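Omell Exposure Set – data card and readme

Maintained by Csenge Oláh and Bence Sipos. Corrections and questions go to Kinga Balogh, who also keeps the download page.

Summary

The set contains 2315 pictures for testing how small cameras choose their exposure. Every picture has a text record with the shutter speed, the aperture, the ISO value and the metering mode. We made it for people who write or compare automatic exposure programs, and also for owners of compact cameras who want to see why their pictures come out too dark near a window.

Two cameras were used for the photographed part, the Plamon and the older Zernivex. The Plamon has the faster lens, so its records show lower ISO values in the same light. Please do not compare the two cameras by ISO only. Compare the full exposure, with aperture and shutter speed together.

What is in the folders

The folder "day" has pictures made outdoors and beside windows. The folder "lamp" has indoor pictures under artificial light. The folder "mixed" has both kinds of light in one picture, and for most programs it is the hardest one. The folder "render" has computer-rendered views, for which the brightness of every surface can be read from the scene file, without any lens or sensor between.

Each folder has its own file called records.txt. The fields are separated by tabs. In the first version they were separated by commas, and this caused trouble with the decimal comma in the notes of Irén Vörös, so we changed it. If your script was written for the first version, you must change the separator and nothing else.

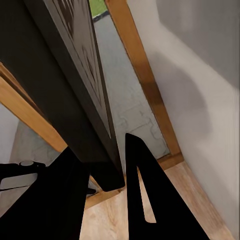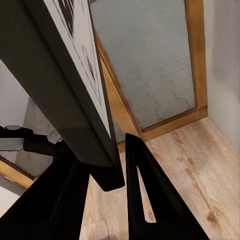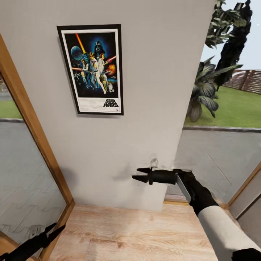 How the records were made

For the photographed part, the camera stood on a tripod and the focus was set by hand. We made each picture first with the automatic program, and then again with manual settings in steps of one third of a stop. The automatic picture has the letter A at the end of its name. The manual ones have M and a number. When the light changed during a series – clouds were the usual problem – we threw away the whole series and started again after a break of 5 minutes.

Raw files are kept for the Plamon only. The Zernivex can save raw files too, but writing them to the card takes so long that the light could change between two pictures. For this camera we give the JPEG files in the highest quality, with noise reduction set to low. It can't be turned off completely.

White balance was fixed at daylight in "day" and at tungsten in "lamp". In "mixed" we left it at daylight, and the orange color of the lamps is therefore normal.

For the rendered part there is no shutter and no aperture. These fields contain a dash. The ISO field contains the gain value of the renderer, where 300 means no change. We know this is a strange number. It comes from Mushi, the small converter program that Rozália Sipos wrote for us, and too many scripts depend on it now.

Known problems

The clock of the Zernivex was one hour late in part of the "day" folder. The time in the record is corrected, but the time inside the JPEG file is not. Use the record.

Some pictures in "lamp" show bands from the flicker of the light tubes, mostly at shutter speeds faster than 1/100. We kept them, as an exposure program will meet such light also in real life. They are marked with the word "bands" in the last field.

In the manual series of the Plamon, the widest aperture gives darker corners. A program that measures the whole picture will see less light than one that measures only the center. The lens correction in the camera was off.

The set has very few portraits and no night sky. It should not be used for testing face metering.

Use and license

You may use the set freely for study and for teaching. If you publish a result, please write the name of the set and the version number. For use inside a product, write to us first. We normally answer on Thursday, when all of us are in the office.

Changes

Version 2: tabs in place of commas, folder "render" added, wrong aperture values in "mixed" repaired.
Version 1: first release, in December.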